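The lease on the shared laundry room at Saliba Court came up for review in January, and I have spent a good part of the weeks since then reading it. I have lived in the building for 15 years and had never opened the document before. I set out my notes in this post for the benefit of other residents, and for anyone in a similar block who is faced with the same choice between keeping a common laundry and giving every flat its own machine.

## The present arrangement

The laundry room is on the lower ground floor and serves all 187 flats. The machines are supplied and serviced under a contract with Vullmont, and payment is made by a card that is topped up at a terminal by the lift. The room opens at seven in the morning and locks itself at ten at night. Bookings are taken on a paper sheet, in slots of one hour.

The contract is longer than might be expected. It deals with lint, with drainage, with the height at which notices may be fixed to the wall, and at some length with the ownership of coins found in the drums, a matter left over from the period before cards. It says very little on the question most residents raise, namely how soon a broken machine must be mended. The wording is "within a reasonable time". Last winter a reasonable time was five weeks for one of the dryers.

## The case for machines in each flat

The proposal now before residents comes from Zulness, the managing agent. Under it, the common room would be closed and each owner would be free to fit a washing machine in the kitchen, subject to approval of the plumbing. Owners would pay a single fee of £400 for the inspection and the new valve. Tenants would need the written consent of their landlord.

There is a good deal to be said in favour. Residents with small children, and those who find the stairs hard when the lift is out of order, would no longer have to carry washing through the building. Work shifts do not always fit the opening hours. Several of my neighbours already take their bedding to the launderette on the parade, and the cost of this over a year is considerable.

I should add that the kitchens at Saliba Court are small. The original plans show a larder where most flats now have a fridge, and there is no obvious position for a further appliance without giving up a cupboard. In my own kitchen the only possible place is under the draining board, where the waste pipe runs at an awkward angle. A plumber looked at it in the autumn and was not hopeful.

## The case for keeping the room

A shared laundry uses fewer machines, and heavier ones, and these tend to last. The floors between our flats are thin. I can hear the radio in the flat above mine well enough to follow the news, and I do not look forward to a spin cycle in the same place late in the evening. Zulness has suggested rubber mats and a rule on hours. The present rule on hours, which concerns musical instruments, is widely ignored.

There is also the matter of drying. The common room has vented dryers and a row of lines at the back. The flats have neither, and the windows on the north side already suffer from damp. The Weltance report on the building, which was sent to all owners and may be consulted in the office, gave two full pages to mould in the bedrooms. Its advice was that wet clothes should not be dried indoors unless a window is kept open, and in January few people will do so.

My own washing is done once a week, in the early evening. I sort at home before going down, as the folding table in the common room is often in use and the light over it is poor. Whites and towels go in one load, colours in another, and anything new or strongly dyed is kept back and washed by itself.
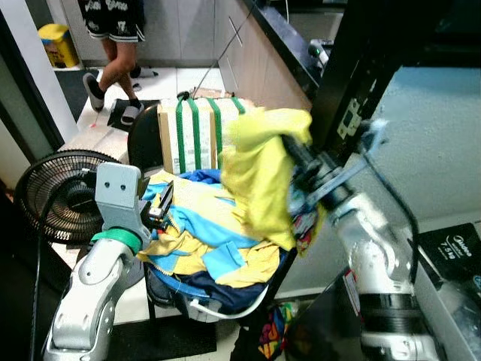
## What the contract allows

Residents have been told that the decision must be taken before the Vullmont contract ends. Having read the clause, I do not believe this to be quite correct. The contract may be continued on the same terms from month to month if both parties agree in writing. A short extension would give time to obtain proper prices for two further courses, neither of which has been put to residents so far:

- a new contract for the common room, with a fixed limit on repair times and a reduction in the charge when machines are out of use
- a mixed arrangement, in which the room is kept with fewer machines and owners who have the space may also fit their own

The second would suit the building best in my view, although it raises the question of how the running costs should be shared. Owners who no longer use the room would still be paying for its heating and light through the service charge. The same is true of the bicycle store at present, and it has caused little trouble - the sums are small.

## Points to raise in writing

Comments should be sent to Zulness by post or left in the box at the office. Those who intend to write may wish to ask the following:

1. Whether the £400 fee includes making good the wall and tiles after the work.
2. Who is liable for a leak into the flat below.
3. What will become of the room itself if it is closed.
4. Whether unused credit on laundry cards will be returned.

On the third point, I understand that storage cages have been mentioned, to be let by the month. No figures have been given. The room has a floor drain, a good extractor and hot water, and it would be a pity to fill it with boxes.

My copy of the contract is marked up in pencil and may be borrowed by any resident on request. The pages on drainage are out of order, and page 5 is missing.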